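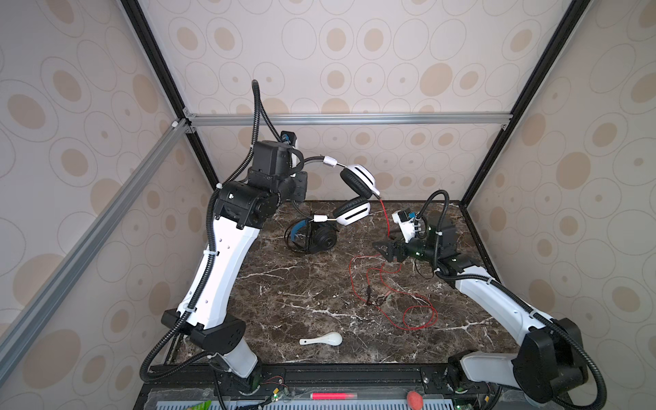
White over-ear headphones held above a marble tabletop.

02/06/2022

The makers of Grornix, the long-delayed space thriller, want us to know that their leading man suffered for his art. According to the publicity notes sent out this week, he spent 40 days living alone in a cabin outside Janstead to prepare for the role of a stranded engineer, speaking to no one and eating only tinned food.

It is a good story. It is also one we have heard before, give or take the tins.

The notes say he lost his sense of time, began talking to the kettle and "came back a different person". They don't say why the same actor was photographed at a restaurant opening in the second week of his isolation. Asked about this, the studio, Zunberg, said the cabin stay "was never meant to be continuous" and that he had taken 5 short breaks for "family and professional reasons".
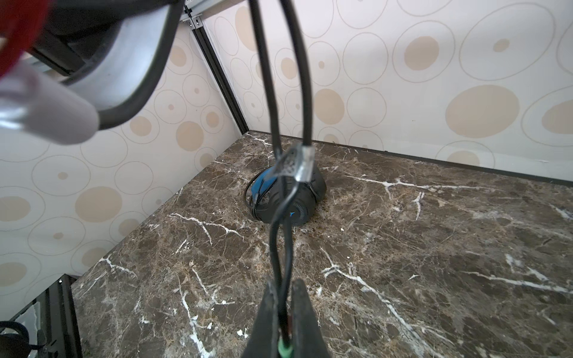

Zunberg has plenty riding on the film. Shooting ran well over schedule, the ending was reshot last winter, and a planned spring release came and went without a word. A finished cut is now promised for September, when it will open on 240 screens. The last space film from the studio opened on 200 and was gone in a fortnight.

None of which means the performance is a bad one. The two-minute trailer shows him looking tired and unshaven, as stranded engineers tend to, and he gets through a long speech about oxygen without blinking much. Whether that took a month in the woods or a good make-up artist is hard to tell from a trailer.

His co-star, who plays the voice of mission control, has taken a different line. She told the film magazine Öberg that she recorded her part in four afternoons, went home for tea each day and had no trouble leaving the character at work.

Zunberg says a short documentary about the cabin will be released alongside the film. The studio would not say who was holding the camera while he was alone.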